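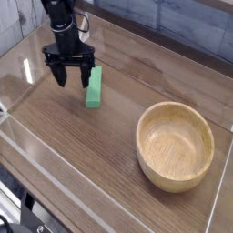
Subject: Re: [drybeans] Drolteo pole bean, anybody grown it up north?

Hi all,

Somebody asked about Drolteo! I have been waiting two seasons for an excuse to write about this bean, so get a cup of coffee. I'll put my answers in between.

> Hello everyone, mostly a reader here, first time writing in. I picked up
> a packet of Drolteo at the Dikham seed swap in the spring and planted it
> on a whim. It says "pole, dry, brown with cream eye" and that's all it
> says. The plants are now taller than I am and there's not a single pod.
> Flowers, yes, lots of them, but they just drop off. We're at 1,949 feet
> and our nights cool down early. Did I waste a row?

You did not waste a row. Mine do the same thing every year and the first time it happened I was ready to rip them out and put in fall turnips. Drolteo flowers early and then sulks through the hot part of the summer. The first flush nearly all falls on the ground. Then one evening in August you walk out there and the whole top of the trellis is hung with little flat pods, and from then on it can't stop itself. I pick the last of them with a jacket on.

At your height you'll be cutting it close, I won't pretend otherwise. I'm in the valley below Fadow and I get more fall than you do. But your cool nights may be a help with the flower drop, so you could see pods setting before I do. Please write and tell us! I don't think we have anybody on the list growing it that far up.

> I've been watering every evening because the leaves look droopy by
> supper time. Also gave them some of the tomato food since I had it
> mixed up already.

Oh, I would stop the tomato food. Beans that get fed too well make leaves, and pole beans that get fed too well make leaves on top of leaves. I had a row beside the old compost pile one year that climbed the poles, came back down, and started across the path toward the squash. Beautiful plants. I got enough beans off them for one pot of soup.

As for the water, droopy at supper is fine if they've perked up by breakfast. Go look at 7 in the morning and decide then. I give mine a long slow soak and then leave them alone until the soil is dry down to my second knuckle. Once the pods start turning leathery I quit altogether and let the sky handle it.

> What do you do if frost comes and the pods are still green? With bush
> beans I pull the whole plant and hang it up but these are wound around
> the poles so tight I'd need a saw.

This one I can really help with, having been caught out more than once. There are two stages of green and they matter a lot. If the pod is bright green and the beans inside are soft, eat them as shellies. Please do this anyway, even if you aren't forced into it. Fresh Drolteo simmered with a bit of onion and a lot of olive oil is the best thing I grow, and I grow sweet corn. They cook in no time and they taste like chestnuts.

If the pod has gone pale and feels limp, like a glove, the beans inside are full size and will finish off the plant. Pick those pods with a bit of stem and spread them out one layer deep on old window screens, up off the floor so air gets underneath. I have mine in the attic over the garage. Turn them when you think of it. After that it's just waiting until they rattle.

And for the vines, I changed how I build the trellis so I would never have to unwind them again. I use cheap jute twine running up to a top wire, 4 strings to a post gap. When a frost is coming I cut the strings top and bottom, carry the whole mess inside, strings and all, and hang it from the rafters. The twine goes on the compost with the vines when I'm done. It looks like a haunted house in there for a month and I love it.

> Last question, are they worth saving for seed? I've also got Ponce Black
> one row over and I don't want to end up with some kind of mush of the two.

Yes, save them! Common beans mostly take care of themselves as far as crossing goes. The flower has usually done its business before it opens. I've had Drolteo and Ponce Black in neighboring rows myself and never found anything odd. That said, big fat bumblebees do force their way in now and then, and some gardens have more of them than others. I'd pick your seed pods from the far side of the Drolteo row, away from the Ponce, and from the middle of the plants. Tie a bit of red yarn on your best vine now, before you forget which one it was. (I have forgotten which one it was.)

One thing that may confuse you when you shell them: the seed coat changes a lot as it dries. Fresh from the pod they're pinkish with the eye hardly showing, and I thought for sure I'd been sold the wrong thing. Give them a few weeks. The brown comes up slowly from the back of the bean and the cream stays around the eye, and no two come out quite alike. A few will be brown all over. I used to throw those out of the seed jar and I've quit doing that, they grow up to make the same mixed lot as the rest.

Put the dry seed in the freezer for a few days in a tight jar before you store it, in case of weevils. Be sure it's truly dry first. Hit one with a hammer on the step, and if it shatters you're good. If it squashes, back on the screen it goes.

For cooking, the dry ones want an overnight soak and then a very lazy simmer. They hold their shape better than Ponce Black does but the broth isn't as dark or as rich, so I've started doing half and half in one pot, with the Ponce going in first. Ham bone if you have one. A parmesan rind if you don't.

By the way, for the folks who asked last month: I do have spare Drolteo seed from last year, 16 packets of it made up, and I'm happy to mail them for a stamp or trade. I'd especially love to try a good early pole bean in return, any color, or that yellow-podded thing from Fadow that was going around a while back and that I was too slow to grab. Write to me off list so we don't clog up everybody's mail.

And to the person who asked, don't just read from now on! I want to hear when that first pod shows up. Look high, up where the vines flop over at the top of the poles. Mine always start there and I always miss them because I'm looking at my feet.

Happy picking,
the bean shed below Fadow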